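Step 4: Set the grip force

The Sullance guide says to leave grip force at 500 and let the software sort it out. I wouldn't. That number may suit a solid block, but clothes hangers are thin and slick, and they catch on each other.

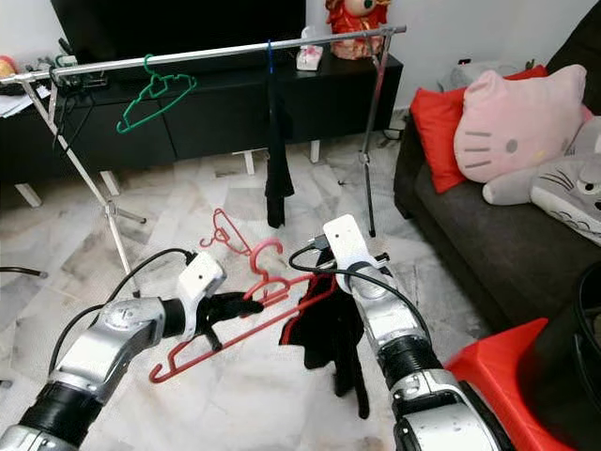 Grip force should be tuned one arm at a time, starting at 90 and going up in small steps. Use a bare plastic hanger first, like the green one on the rack, and save the tangled red ones for later - a pile with dark clothes in it tells you very little about your settings. Write down the lowest value that holds, then repeat for the other arm. Don't copy the numbers across.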